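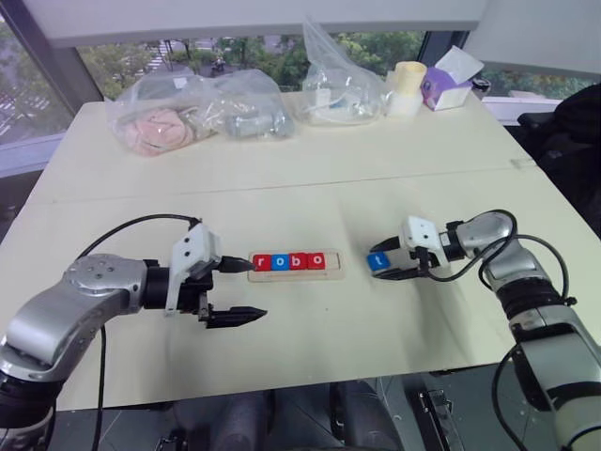 3.2 Materials and word selection

The words used in the spelling sessions were drawn from the Gough list, a set of short printed words graded by how regular their letter-to-sound patterns are. We kept words of three to five letters and dropped any with a silent letter. Made-up words were added to the second half of each session so that children could not rely on having seen the whole word before. Two of these, both taken from the Jarkent pilot, were replaced in July after teachers reported that they sounded too much like local place names.

Letters were presented as separate square tiles, one letter to a tile, lower case throughout. Lower case was chosen because the children met it first in their classroom readers. Earlier work on letter tiles has mostly used capitals, and scores from those studies should be compared with ours with some care. A child building a word from tiles does not have to form the letters by hand, and this separates knowledge of spelling from handwriting skill, which varies a great deal at this age (Figure 2).

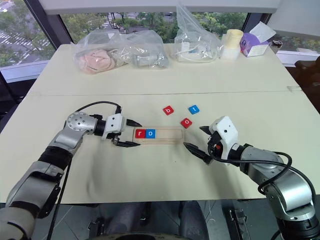 Figure 2. Letter tiles and wooden tray on a white table.

Each child completed 11 words per session over eight sessions. The experimenter said the word, used it in a short sentence, and said it again. No time limit was announced, but an item was closed if no tile had been moved for 60 seconds. Children were allowed to change their answer until they said they were finished. Only the final order was scored, although all changes were written down on the session sheet and are treated separately in Section 4.3.

3.3 Scoring

A word was scored as correct when every letter was present and in the right order. Partial credit was given using the Drolosero scale, which awards one point for each adjacent pair of letters in the correct order. A child who builds "frgo" for "frog" therefore receives one point of a possible three, for the pair "fr". Reversed tiles were not counted as errors. This rule mattered mainly for "b" and "d", and we checked the session sheets by hand wherever either letter occurred.

All sheets from the Femwood school were scored by Toshiko Amano and again by the second author, who did not have access to the first set of scores. Disagreements were settled by going back to the session sheet. Most of them concerned items where a child had said "finished" and then moved a tile. We scored the order at the moment the child spoke. The scoring file was closed on 4/24/26 and no changes were made to it after that date.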